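24 Jul 2022

The bike lane on Potska Street, again
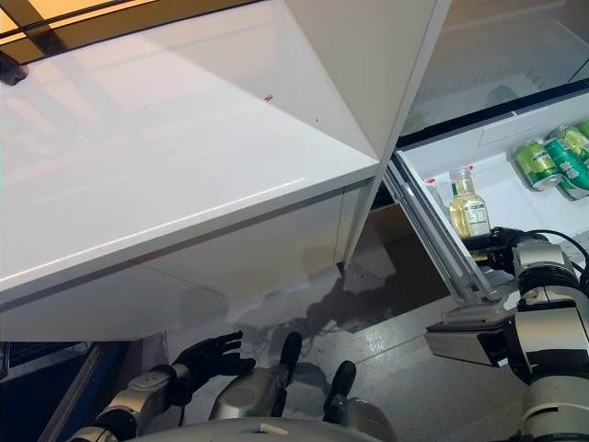 Why do I still ride on Potska Street, when the lane there is so bad? It is the shortest way to my work, and the other road has trucks and no shoulder.

This morning I left home early and there was little traffic. The paint of the lane is almost gone between the bakery and the Udora bridge. In June the city put plastic posts on one side, and already 3 of them are lying flat. I stopped and moved one from the lane to the grass. A driver waited behind me and did not use his horn, for which I was grateful.

In the evening I went to the meeting of our riders' group, Vunow. We discussed the petition. It has 1,000 signatures now, and the question is what to do with it. One part of the group wants to bring it to the city council quietly, with a letter. The other part wants a big ride over the bridge first, at the hour when people go home. I spoke for the letter. My words came slowly, as always when I speak before many people, but they listened.

I am not against the big ride. I went on one two years ago and I was very happy that day. But my neighbor sat in her car for 50 minutes because of it, and she still mentions this to me when we meet at the mailboxes. She would sign for a safer bridge, I think, if somebody asked her in a friendly way.

We voted and it was a tie, so we will vote again next month.

I rode home by Jadoon Park. The path is longer but it has good lamps. My back brake makes a noise when I go down the hill. Tomorrow I must buy new pads, and also a patch kit, as I gave my last one to a student at the meeting.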